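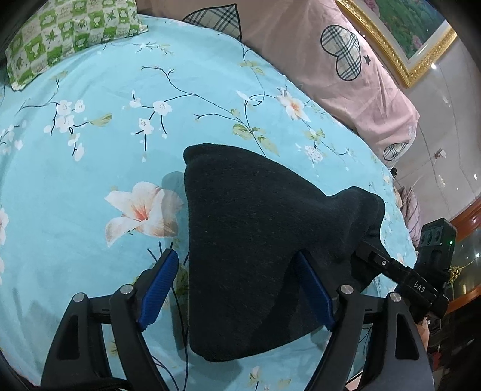
Folding dark synthetics and fleece-type fabrics: I have now tried the method from the Telham list notes on a full winter's load, and the order of the folds matters more than the size of the board. The work was done on a made-up bed. A light blue floral sheet under a black garment gives an edge that can be followed easily, and it also gives up its lint: flecks show on the black as soon as it is spread. Brush before folding, along the length of the cloth. Once the piece is folded the flecks are shut inside and come out again on the shelf.

On Apr 6, 2026 the list received:

> Our drawers at Plomska are 390 mm deep inside. Anything thick
> comes out as a roll with a hump at one end, and the drawer
> catches on it. Do you fold in half first, or bring the sides
> in first? Does a fabric comb help or is it a waste of money?

Sides in first. If you halve a thick garment lengthwise before the sides are in, the bulk gathers at one end and stays there. For a 390 mm drawer, bring each side in to leave a strip 10 mm narrower than the drawer, then fold up from the hem in 3 equal parts. Press the air out with the forearm after each fold.

The comb is worth having for cuffs and hems. I use the small Trimero one. It does nothing for seams that have begun to fray, and it will pull them further, so keep it clear of those.

Lifting is where most of the shape is lost. A piece picked up by its middle goes into peaks and folds and has to be laid out again from the start. Take it at two points near the ends and lower the far edge first. 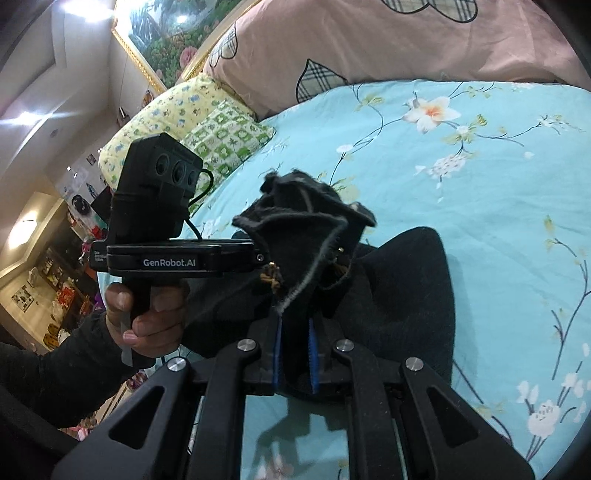
Storage

Drawers: stand the folded pieces on edge, fold upwards. Up to 10 to a drawer before they start to bind.

Boxes: lay flat, heaviest at the bottom. The Urquijo boxes with the low front are easier to reach into than the lidded type. Mine go under the bed in June.

Metal trims: turn them inwards and put a sheet of tissue over them, or they mark the piece next to them.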